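About Singate

Singate is a small workshop in Vurkbridge. We design and make practice boards for people learning assembly work, and sell them to schools, training centers and adult evening classes.

We opened in April with 2 boards in the catalog. Our main line now is the Kotian set, a rectangular white board that holds white fixtures and blue parts. It sits flat on an ordinary table and needs no clamps. Each set comes with a printed sheet of tasks, easiest first.

We keep more than 200 sets in stock, and spare parts are sold singly. Orders placed before noon leave the same day.
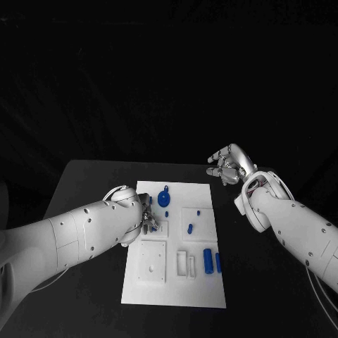
Schools can borrow a set for a month before they buy. Return shipping is on us. The larger Skustetti set is made to order and takes longer, so please write to us first if you need it for the start of a term.

Page updated 17 July 2021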